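Interlocking foam mat

An interlocking foam mat is a soft floor covering made of separate tiles that push together at the edges like a jigsaw. People also call them puzzle mats, play mats or (in our house) the squashy floor. I look after this page and I've lived on top of one for years, so forgive me if I get a bit carried away!

What it is

Each tile is a flat square of foam with teeth cut along its sides. The teeth of one tile fit the gaps of the next, and you keep going until you run out of floor or tiles. Most sets come with straight edging strips as well, so you can finish the outside neatly, though plenty of people lose those in the first week and just live with the teeth showing. I'm firmly in that camp.

The top usually has a pattern pressed into it, often fine dimples or little lines, which gives your socks something to grip. The underside is sometimes patterned too, so do check which way up you've got each tile before you lay a whole room (I did half of mine upside down and had to start again).

Where people use them

Nurseries and playrooms are the obvious places, mostly under building blocks, because a tower coming down on foam makes a lovely dull thud instead of that awful clatter on floorboards. They also turn up in home gyms, garages, sewing rooms and under ironing boards. Clifford Vachon, who swaps tiles with me by post, has his down in a model railway shed and swears his knees are ten years younger.

Makes and sizes

Jikard and Skatard are the two you see most in my corner of the hobby. My Jikard set has 20 tiles, and I've added to it twice. Don't expect different makes to join up, by the way. The teeth on Skatard tiles are a touch wider, and forcing them leaves a ridge you'll feel through your slippers.

The seams

A join never quite disappears, even when both tiles are the same colour. On a light blue mat it tends to show up as a paler zigzag, a bit proud of the rest, and crumbs adore it.

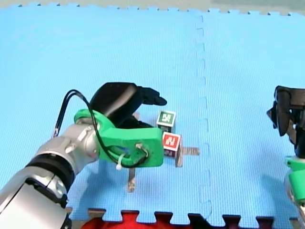 Cleaning and storage

Hoover first, then wipe with warm water and a drop of washing-up liquid. Jolanta Kubiak taught me to pull the tiles apart every so often and run an old toothbrush round the teeth, and I was horrified by what came out! Dry them standing up, away from the radiator, and store them flat, as a tile left leaning in a cupboard all August will stay curled well into autumn.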